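Kirkon is looking for people to take part in a gripper comparison at its Forkville site. We also have one fixed-term post for somebody to run the sessions. Both are described on this page, so please check which one you are applying for before you write.

## What the work is

We are comparing two finger designs for a small two-finger gripper. One is the narrow pointed finger we already use. The other is a wider one with a soft pad, made for us by Kamath. Each is tried first in simulation and then on the bench arm, with the same set of household objects: drinks cans, jars, cartons, a few awkward things such as a whisk.

Participants drive the arm with a handheld controller and pick up, move and put down one object at a time. In the simulated half you work from the wrist camera view only, on an ordinary monitor. In the bench half you stand behind a rail and can look at the arm directly. We record the controller input, the camera view and the result of each attempt. We do not record your face or voice.

The wrist view takes some getting used to. Large objects fill much of it and you often see very little of the finger, so part of what we want to learn is how people judge distance when they have that little to go on.
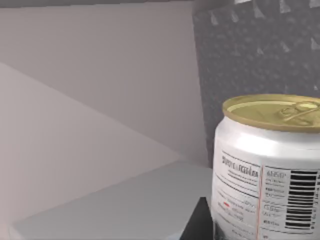 *Simulated view: drinks can, with the tip of the black finger at the lower left of it.*

You will be given a practice period with each finger before anything is counted. If you would like more practice, say so to the session lead. There is no score to reach and your payment does not depend on how many objects you drop.

## Taking part

You should:

- be 18 or over
- be able to see a monitor comfortably, with glasses or lenses if you wear them
- be able to use a two-handed controller for short spells
- be free for two visits, at least a day apart

Left-handed people are very welcome, as we have too few so far. You do not need any experience with robots. If you have worked with robot arms before you can still apply, but tell us, because we keep a separate list.

Each visit lasts a morning or an afternoon, with breaks. Payment is £200 for both visits, made by bank transfer after the second. Travel within Forkville is not paid on top. If you stop part way through a visit you will be paid for that visit.

To put your name down, email Yamuna Shetty on the participants' address with the reference GC-2979 in the subject line. Tell her which days you can do, which hand you write with, and anything we should know about access. The lab is on the ground floor and the bench can be lowered for anyone who prefers to sit.

## Session lead (fixed term, part time)

The post runs until the end of October. You would report to Selim Sönmez and share an office with the Birora controller team.

The duties are:

- setting up the arm, changing fingers and checking calibration before each visit
- loading the object sets in the simulator and on the bench in the order given
- explaining the task to participants in the same words each time
- noting every slip, stall and restart in the log
- keeping the recordings named and backed up

We have almost 1000 simulated attempts from the pilot which still need checking by hand against the log, and the session lead will do a good share of that. It is slow work and applicants should be happy with it.

You will need to be comfortable with a Linux command line and able to make small changes to a Python script. Experience of running sessions with members of the public matters more to us than a robotics degree. Training on the arm is given in the first week, and you may not run it alone until Selim has signed you off.

Hours are three days a week, one of which must be Monday. Pay is on the technician scale; ask for the current table if you need it.

Apply with a CV and one page saying what you have done that is like this. Send them to Hema Kandasamy, quoting GC-2979/L. Interviews will be held at Forkville and include a short turn on the simulator. Questions about the study itself, including how the data will be stored, should go to Ilango Pai.

Notice posted Monday, June 24, 2019. It will be taken down when the places are filled.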